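Ticket: Gripper closes on seamed box, reports no contact
Product: Henorent two-finger gripper kit, wrist camera included
Submitted by: Skisero evaluation bench
Opened: 17 January 2026
Status: Waiting on customer

Summary

We have the Henorent kit on a trial license and are checking it against our acceptance list before we order. The gripper closes on a blue test box and stops, but the controller often returns NO_CONTACT and the Bilana task script aborts. Smaller parts on the same script pass.

Setup

Controller software: Rusu, stock install, trial license
Task script: Bilana pick template, unchanged except for the approach height
Closing force: 300 (factory value)
Contact threshold: 800 (factory value)
Box pose: entered by hand, no vision correction

Wrist camera view from the bench. The box face is flat and smooth, with a thin seam below the upper strip. There are pale scuffs on the face close to the fingertip.
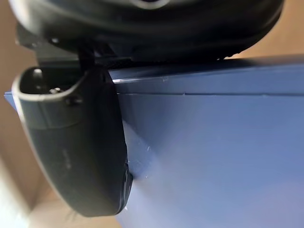

Steps already tried

1. Restarted the controller and reloaded the Bilana template. No change.

2. Ran the finger zero routine with the gripper open and nothing between the fingers. It finished without a warning. The next run on the box still aborted.

3. Raised closing force one step at a time. The fault comes less often but does not go away, and we don't want to go higher on thin-walled parts.

4. Read the raw contact value in the Rusu monitor during a close. It peaks at 1,010 and drops under the threshold before the script polls it. On a good pick it stays above the threshold until release.

5. Moved the grasp point down, away from the seam. Three clean picks, then the fault again. We can't say the seam is the cause.

6. Swapped left and right finger cables at the wrist. The fault did not follow the cable. Cables are back in their original positions.

Questions for support

Is the contact value filtered before the script sees it? The manual gives a hold time setting for the older controller but not for this one.

Does the factory threshold assume the rubber pads? Our trial kit came with bare fingers, and the pads are a separate line on the quote. If they are required for smooth panels, the quote needs to say so.

Second wrist view, same bench and box. The finger is in front of the blue panel, and its narrow tip is well below the seam line.

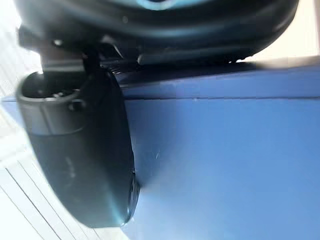
Henorent Support wrote that the contact value is not filtered on this controller and that the Bilana template polls it once, at the end of the close. A short peak followed by a drop will be read as NO_CONTACT. Set contact_hold to on in the Rusu gripper page, leave the threshold at 800, and return closing force to the factory value before testing. The pads are optional, and the factory threshold was set with bare fingers. Please attach the monitor log from one failed close and one good one.

Skisero bench: contact_hold is on and force is back to 300. Logs to follow after the next full run. Please keep the ticket open.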